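I have now read three articles telling me that a bathroom counter should have nothing on it. The latest, which Hanan Obeidat sent me on 3rd September with no comment at all, says to put everything in a drawer and bring it out when needed. The author lives alone, I think.

I bought the Jorka drawer trays anyway. They cost 40 quid and the toothpaste rolled out of them.

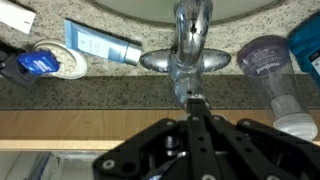

My doubt about the clear counter is that it mistakes storage for tidiness. You use soap several times a day, so why would it live behind a door? The articles also never mention speckled stone, which hides a good deal on its own. A squeeze tube lying crooked by the tap doesn't bother me, and neither does the method bottle on the other side. What does bother me is the soap dish, because things end up on top of it. A dish with something parked half across it has become a shelf.

So I'm keeping the dish for soap and giving the trays to Sorin. He has 13 lip balms and believes in systems. I'll ask him in December how it's going.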